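# Colored Tableware and the Shared Table

The following remarks concern the everyday tableware kept by our household and the manner in which it is set out, put away and replaced. They are published on this blog at the request of several readers who wrote in March regarding the earlier post on cupboards.

Our household adopted plastic tableware for informal meals six years ago. The decision was made on practical grounds. The previous stoneware service, a Hamdan set of 22 pieces, had been reduced by breakage to a number that could no longer serve a full table, and replacement pieces had become difficult to obtain. The present arrangement draws on two ranges, Flollik and Stultby, purchased at different times and used together without distinction.

It is our position that mixed colors are preferable to a matched set. A child can be assigned a color and will, in most cases, remember it. A missing item is noticed promptly. Guests are also less hesitant to help with clearing when the pieces are plainly meant for daily use.
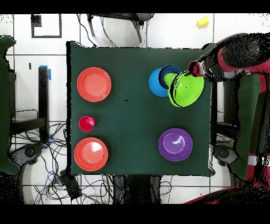
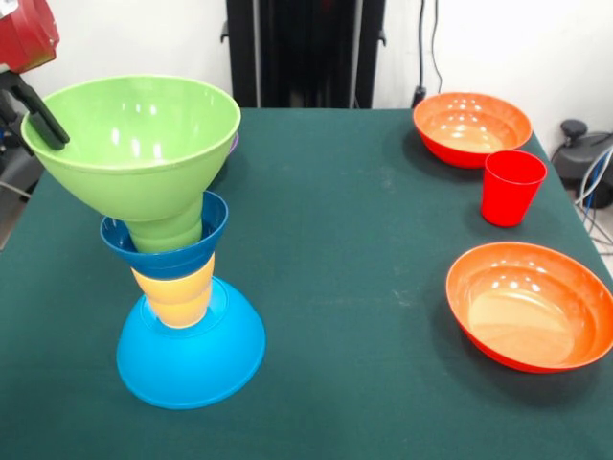 Storage remains the principal difficulty with a collection of this kind. Pieces from separate ranges seldom nest, and a cupboard shelf 132 centimeters wide is quickly filled when each item stands alone. Building upward is the usual remedy, and the tower with the sky-blue bowl turned upside down at its base illustrates the sound part of the method: a wide rim gives a stable footing, and the foot ring offers a level place for an inverted cup. The light green funnel at the top is another matter. A funnel holds well enough with its spout lowered into a cup – the wide mouth, however, makes the whole column top-heavy, and we would advise that it be hung from a hook or kept in a drawer.

Plates and shallow bowls of the same color should be placed together at the bottom of the cupboard. Small cups may be kept in front of them, where they can be reached by younger members of the family without assistance.

A dark green cloth is recommended for sorting. Orange and red pieces show up clearly against it, and the surface is quieter than bare wood when 200 small items are being gone through, as was the case during our last general review of the kitchen.

With regard to cleaning, we continue to use warm water and a soft cloth. Abrasive pads dull the surface and should be avoided – this applies particularly to the insides of bowls. Lids from the Stultine range, discussed previously, are washed separately and dried upright.

Further correspondence on hooks and drawer dividers will be addressed in the next post.

Ghassan Hourani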